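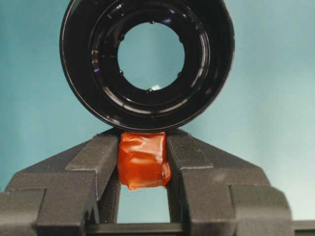

Home Kits Downloads Support My tickets

Ticket 2433: Feteo finger kit won't hold small parts after update
Opened by: Aaliyah Beaulieu
Opened: Mar 17, 2025
Product: Feteo two-finger kit with wrist camera, bought from Testasance
Status: Open, waiting on customer

Hi there! So I've had the Feteo kit on trial in our shop since November and mostly I love it, which is why this one is driving me a little nuts. I put the Bragança firmware on last week and now the fingers let go of small stuff. Big stuff is fine. Cups are fine. Anything you could lose under a couch cushion slides out as the arm lifts, and it does it often enough that I can't run the cleanup demo for my boss.

I went through your checklist before writing in, so please don't send it to me again :) Notes are below, with the pictures from the rig mixed in.

Step 1 – Power and cables

Shut everything down, reseated both ends of the gripper cable, checked that the camera cable isn't pulling on anything when the wrist turns. No change. The camera picture is steady the whole way through, so I'm crossing that one off.

Step 2 – Cup test

I wanted to know if it was weak all over or just when pinching, so I ran the stacking job. White cup into the black mug with the orange handle, both fingers going in at the rim. The motor sounds normal and I don't get a fault light. I ran it 18 times and it didn't drop the cup once. Whatever is wrong, I don't think it's the motor.
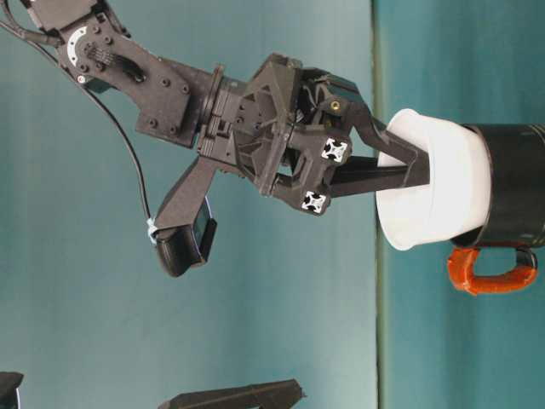
Step 3 – Position readings

Fully open reads 2389, same as on the card that came in the box. Fully closed is supposed to read 1402 and it does! That's the part I can't figure out. The software is perfectly happy and tells me the fingers are shut, and then I slide a strip of printer paper between the pads and it goes right through.

I ran the homing routine again with nothing in the grip, then once more after a cold start. Same reading both times, same paper trick both times. I also rolled back to the older firmware for an afternoon. It seemed a bit better, but I wasn't keeping score that day so please don't hang anything on it.

Step 4 – Pads and finger screws

Tightened the finger screws to the mark. One of them took maybe a quarter turn, the others were already snug. Wiped the pads down with a dry cloth like the manual says (it's on the page after the one with the parts drawing, took me forever to find). 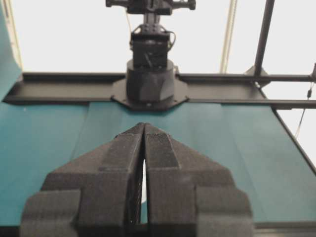
My guess is the pads, or else the zero point is a hair off and the pads are hiding it. I've been squeezing heavy mugs with these for months and the rough surface may have packed down on the inner faces. With the fingers nearly closed and the wrist camera looking toward the other arm's base, you can see a thin sliver of light running between the pads, and it gets a little wider lower down. I can't tell from that view how much is pad wear and how much is the fingers sitting at an angle. If the angle matters, is there a shim for it? I saw one mentioned on the Gidmont reseller page but they don't list a part number.

Step 5 – Small block test

Back to the job that fails. Orange block on the table by the cup, fingers open, come in from above, pinch, lift, drop it in. When it goes wrong, the block tips toward one finger first and then slips out low. Slowing the lift helps. Closing harder doesn't do much at all, and I don't want to keep cranking it up and cook something that isn't mine yet.

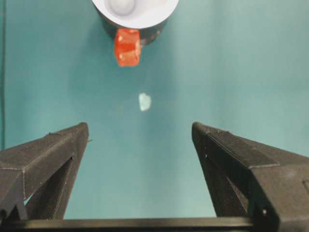
Wrist camera, fingers open, block in front of the cup.

Reply from support desk, Testasance

Hi Aaliyah, thanks for all the detail. The new firmware stops the close a little earlier to protect the pads, so worn pads can show up as a grip problem. Please send the pad batch code from the underside of the finger and try the "soft close off" setting on one finger pair only. We can send a pad set under the trial terms.

My update

Okay, soft close off is better! The block stays put on most lifts now, though I still get one slipping out low every so often. I had no idea that setting was even in there – could it go in the release notes, please? Yes to the pad set. I'll pull the fingers tomorrow morning and read you the batch code, and I'd still like an answer on the shim before I put it all back together.

Related tickets
Feteo fingers: close position correct but grip weak
Bragança firmware: where to find soft close
Replacing finger pads on trial kits
Wrist camera cable routing
Homing after a cold start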